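Kondby Bench Forum > Surgical robotics > Faults and failures
Thread: Thread caught on the wrist housing, no fault raised

hudbridge_esben
Bench rig, two arms, interrupted stitches on a tissue pad, policy running closed loop with an operator on the stop pedal. We had an episode in November that I would like a second opinion on.

During a knot the suture ended up round the wrist of one instrument, below the jaws, instead of round the jaws. The controller carried on. Joint torques stayed inside limits, no protective stop, no warning in the log. The operator pressed the pedal when she saw the pad lift. The log has 1,323 steps up to that point and every one of them is marked normal.

Torque limit is set well above what it takes to pull a stitch through this pad, so I understand why it didn't trip. What I don't understand is why the thread state estimate stayed confident. Stills from the session follow, not sorted by time.

Esben Skov

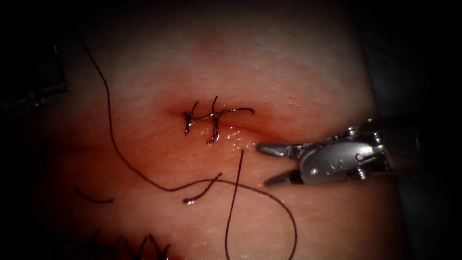
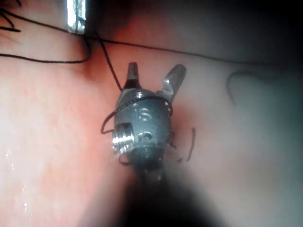
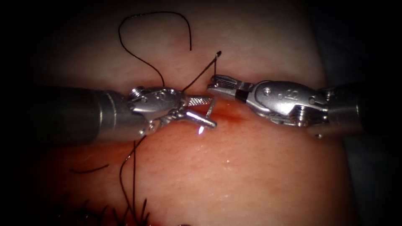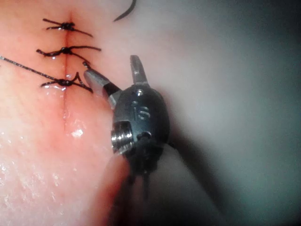 Suturing on the pad, bench and wrist cameras. The wrapped thread is in the second still.

clho
Which camera feeds the thread estimate? If it is the bench view only, the wrist housing hides the wrap for most of the motion and the estimator fills in the gap with whatever it expected to see. Black thread against a dark instrument doesn't help either.

hudbridge_esben
Bench view only for thread. The wrist cameras go to the policy but not to the estimator.

clho
Then there is your answer. It assumed the loop was on the jaws because in the training set the loop is always on the jaws. How many episodes?

hudbridge_esben
3,000, all clean. Failed ones were thrown out before training.

pad_and_pulley
I don't agree that this is a perception problem. Look at the second still again. A turn over the housing, a strand going up to the left from it, and more thread above that. You are working with far too much slack. Same in the first one, where there is a long run of it wandering over the left and lower part of the pad. Any loose thread in that working volume will find the wrist sooner or later, and a better estimator will only tell you about it afterwards. Cut shorter lengths.

clho
Shorter lengths mean more handovers and more needle pick-ups, and those have their own failure rate. I would sooner know where the thread is.

pad_and_pulley
You would sooner know where it is. I would sooner it wasn't there. We went from one long length to a fresh short one every third stitch on the Brurenero rig and wraps went from a weekly nuisance to something we had to look up in the log.

tvk_91
Both of you are skipping the safety part. The protective stop relied on a person watching the pad. On a bench that is untidy. Anywhere else it's a reportable event. What is the torque limit there for, if a caught thread can lift the tissue without reaching it?

hudbridge_esben
It is there to protect the instrument cables. It was never meant as tissue protection, although I accept the config file calls it "safe_torque" and that two people here had read it the obvious way. It has been renamed.

tvk_91
Good. Now add one that is about tissue.

phung_lab
We use a tension proxy at Phùng: residual between commanded and measured wrist position, low-pass filtered, compared against a window for each phase of the stitch. During free motion the window is very tight. A wrap shows up as drag in a phase where there should be none. It false-alarms when the cables are worn, so you have to recalibrate after an instrument change.

hudbridge_esben
How often does it false-alarm?

phung_lab
With fresh cables, rarely enough that people leave it switched on. With old ones it is useless. Keep a use counter. We change at 100 runs.

pad_and_pulley
100 seems early. We go well past that.

phung_lab
You also don't run the residual check.

Chang-ho Lim
I wrote part of the looping primitive this rig uses, so some of this is mine. The wrap motion is planned round the jaw tips with a fixed radius. It takes no account of how far the jaws are open. With the jaws in a wide V the loop can't sit where the planner thinks it does, and it may slide down towards the housing. Esben, can you check the commanded jaw angle at the start of the wrap?

hudbridge_esben
Checked. Jaws were commanded open through the whole of the wrap. The close command is in the log but comes after the loop, so the phase order is wrong in our script. That's on our side, not the primitive.

Chang-ho Lim
The primitive should refuse to start in that state. I'll add the check.

clho
I still say the estimator should have noticed.

hudbridge_esben
Yes, it should. Current plan:

1. Jaw angle checked before the wrap, hard stop if open.
2. Wrist cameras added to the thread estimator.
3. Residual check as described by phung_lab, stop level to be set on a scrap pad.
4. Failed episodes kept and labelled from now on.

Thread length stays as it is until 1 to 3 are in, otherwise we won't know which change did what.

pad_and_pulley
Wrong order, but it's your rig.

tvk_91
Is the rig running in the meantime?

hudbridge_esben
Teleoperated only. Autonomous mode is locked out until item 3 is done.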